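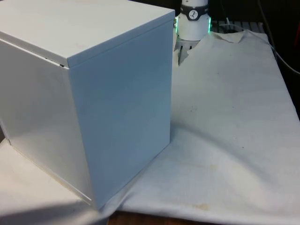 Opened: 16/08/2019
Product: Urkell shop back office, hosted
Account: Jelham Storage & Small Furniture
Priority: you've set this to "Low". I had set it to "Urgent". We can discuss it.

Since the update last night our checkout has been quoting £275 postage on a small chest of drawers that sells for a good deal less than that. One customer in Ludlow got as far as paying it. She then rang me to ask whether it was coming by helicopter, and I have refunded her, so please don't tell me nobody is affected.

What I've tried, to save you asking:

- Logged out and back in.
- Logged out and back in on a different computer.
- Cleared the cache, whatever it had in it.
- Read the help page called "Why is my postage wrong?", which explains that my postage may be wrong.
- Switched the courier module off and on again. With it off, postage is free everywhere, including Norway. I switched it back on quite quickly.

Flat boxes are fine. Hooks, shelves and the shoe racks are fine. Drawers are not fine.
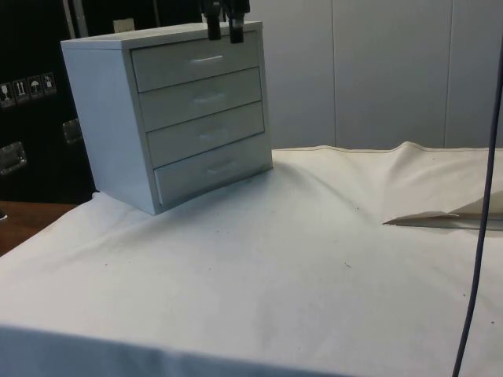

**Category: Shipping rates > Courier modules > Moriarty**

**Ivone Magalhães (Urkell support)**

Hello Gráinne, thank you for the detail, and for the bullet points. I've put the priority back up. The form sets everything to Low when the "Business impact" box is left blank. I know it's hidden under a fold. I have raised that separately, more than once.

Could you open the four-drawer chest in white, go to the Delivery tab, and paste in what you see next to "Weight" and "Weight unit"? Please copy it from the screen and don't press Save while you're there.

**Gráinne Gilmartin**

Weight: 3,000
Weight unit: (nothing, it's an empty box)

It used to say "g". I didn't remove it. I haven't been on that tab since we set the shop up, and I didn't enjoy it then.

**Ivone Magalhães (Urkell support)**

That explains it. The Moriarty module now reads an empty unit as kilograms. As far as it knows, you are posting three tonnes of bedroom furniture to Ludlow, and £275 is simply the top of its price table. It would have charged more if it had known how.

The update seems to have emptied the unit on anything that came in through the old Bruderico import. Did you bring your products over from Bruderico?

**Gráinne Gilmartin**

Some of them. The drawers and bedside bits came over from Bruderico, and I typed in the rest by hand over a very long bank holiday. So the ones I did badly myself are all right, and the ones I paid to have imported are broken. Good to know.

Is there a way to fix them all at once?

**Ivone Magalhães (Urkell support)**

Yes. Go to Products > Bulk edit, filter by "Source = Bruderico", tick the box at the top, choose "Weight unit" and set it to "g". Then Apply. You should get a green bar.

**Gráinne Gilmartin**

I got a red bar. It says:

 Could not update 58 items. Field "unit" must be
 shorter than field "unit".

I have read this several times and I think it may be philosophy.

**Ivone Magalhães (Urkell support)**

It's meant to say the old value is too long. Those empty boxes aren't empty after all: the import filled each one with 14 spaces, and the previous version politely trimmed them off and assumed grams. The new version keeps the spaces, shows you nothing, and won't let bulk edit write over them.

I can strip them out from our side. I need a yes from you in this ticket before I touch your data, and it would be wise to export your products first (Products > Export > Full). The export takes a few minutes and looks as if it has frozen. Leave it alone and it finishes.

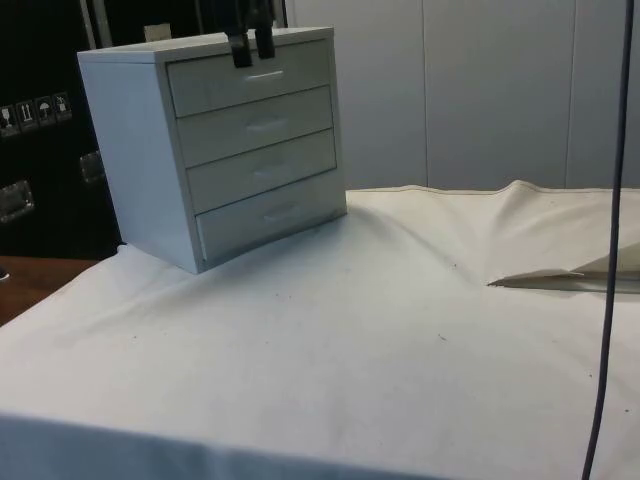 **Gráinne Gilmartin**

Yes. Consider this my yes, signed and witnessed by the dog.

The export did look as if it had frozen. I made tea, came back, and there was a file. It opens in the spreadsheet with every price turned into a date, but I gather that's the spreadsheet's own contribution and nothing to do with you.

While I'm waiting: I've hidden the whole drawers section so no one else can buy a delivery the price of a weekend away. Will hiding it upset anything when I put it back? Last time I hid a category it came back in alphabetical order, and the airing racks have been first ever since.

**Ivone Magalhães (Urkell support)**

Hiding is safe now. The alphabetical thing was fixed in spring, though it won't have restored your old order. You can drag the airing racks wherever you like under Categories > Arrange.

I've run the clean-up. Please try the bulk edit again with the same steps as before, then put the white chest in a test basket with a mainland postcode.

**Gráinne Gilmartin**

Green bar.

Test basket to Ludlow: £5.95. Test basket to my sister in Stirling: £5.95. Test basket to Norway says "Please contact the shop", and I think that's fair to both of us.

I've unhidden the drawers. They came back in the right place. I have also moved the airing racks, after which the page called Airing Racks went missing for a bit and then returned. I'm not opening a ticket about it.

**Ivone Magalhães (Urkell support)**

Lovely. Two things to leave with you:

1. The wording of that error has gone to the developers. A corrected message is down for the September release.
2. Until then, if you import anything else from Bruderico, check the Delivery tab on one item before it goes live. Click in the unit box and press End. If the cursor jumps to the right, the spaces are back, and you should write in here before trying bulk edit.

May I close this one?

**Gráinne Gilmartin**

You may. I emailed the lady in Ludlow to say postage was now £5.95. She's ordered two.

Status: Resolved
Resolution code: Customer data (formatting)

**Gráinne Gilmartin**

Reopening to object to the resolution code.

**Ivone Magalhães (Urkell support)**

Changed to "Import fault". Closing again.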